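수요일 밤마다 로봇에게 빨래를 가르친다

공유 작업실 '날소프' 2층에서는 저녁 여덟 시쯤 커피 냄새 대신 납땜 냄새가 난다. 나는 벌써 넉 달째 여기서 두 팔 달린 로봇을 만들고 있다. 이름은 호다리(Hodari). 처음엔 컵 하나 집어 주면 그걸로 만족하려고 했는데, 사람 욕심이 어디 그런가. 어느 날 산더미 같은 빨래를 개다가 '이걸 시키면 되잖아!' 하고 만 것이다.

천은 정말 만만치 않다. 컵은 어제도 컵이고 오늘도 컵인데, 옷은 집을 때마다 모양이 달라진다. 어디가 소매고 어디가 밑단인지 나도 헷갈리는 걸 로봇한테 찾으라고 하니 미안할 지경이다. 그래서 개는 건 뒤로 미루고 일단 양 끝을 잡고 버티기부터 연습하는 중이다.
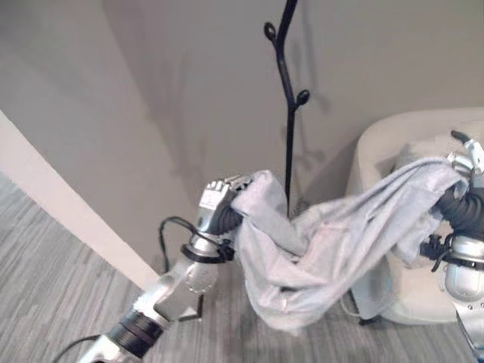 타사니 옌숙(Tassanee Yensuk)

회색 천 양쪽을 두 손이 하나씩 붙들고 있는 이 자세, 보기엔 별것 아닌데 나는 볼 때마다 흐뭇하다. 가운데가 축 처지고 주름투성이면 어떤가, 양손으로 들었는데! 왼손은 천을 한 움큼 모아 꽉 쥐었고, 오른손은 엄지를 위로 쑥 내민 채 반대쪽을 잡고 있다. 팽팽하게 펴는 건 다음 숙제다. 너무 세게 당기면 한쪽이 빠지고, 살살 당기면 주름이 그대로 남는다.

제일 애먹은 건 배선이다. 손목 쪽 케이블은 여유를 40밀리미터 더 줬더니 이번엔 고리처럼 튀어나와서 자꾸 옷에 걸린다(짧으면 짧은 대로 또 당긴다). 제어 프로그램은 '드레누니스'라고 이름 붙였고, 지금까지 돌린 집기 연습이 557번이다. 1000번을 채우면 작업실 사람들한테 국수를 사기로 했는데, 다들 숫자를 나보다 더 열심히 확인한다.

혹시 집에서 따라 해 보고 싶은 분이 있다면 수건부터 시작하시길. 나는 겁도 없이 후드티부터 들이댔다가 모자 끈 때문에 사흘을 날렸다. 그리고 손가락 힘은 꼭 낮게 잡고 조금씩 올리시라. 아끼던 셔츠 단추가 하나 날아갔는데 아직도 못 찾았다.

다음 주에는 손목 케이블을 다시 묶고, 여유가 되면 수건 반 접기까지 가 볼 생각이다.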